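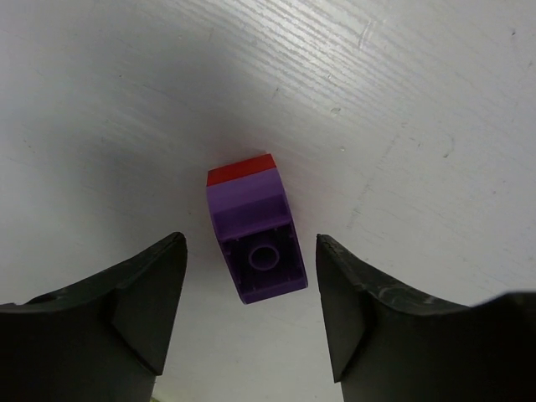 Resik Bench Cell
by Orakzai

Home / Bench automation / Returned parts

The Resik is a tabletop sorting and take-apart cell for firms that rent out or resell building-brick sets. It works through returned bricks in small batches and puts each one in a bin by type and color. Bricks that come back stuck together go to a separate routine or to a person, depending on how you set it.

What changes for your staff
Sorting by hand is hard on thumbs and eyes. With a Resik on the bench, staff load the trays, check finished sets and deal with the pieces the cell passes over. Plan on some 60 minutes of training per person. No programming is needed for daily work.

At Ovlow, a toy rental firm, two cells have been running since March. "I used to pull bricks apart all morning," says packing lead Sadia Abbasi. "Now I do the odd ones and the final check – and I still check everything." Nobody was let go. Two sorters moved to repairs.

In the box
Arm and two-finger gripper
Wrist camera
Bina control software, one license
200 sorting labels

Part types in library: 3,000
Order code: 442

Gripper fingers are wear parts and can be ordered separately.

Questions about fit or floor space: ask for Rajitha Bhattacharjee in sales.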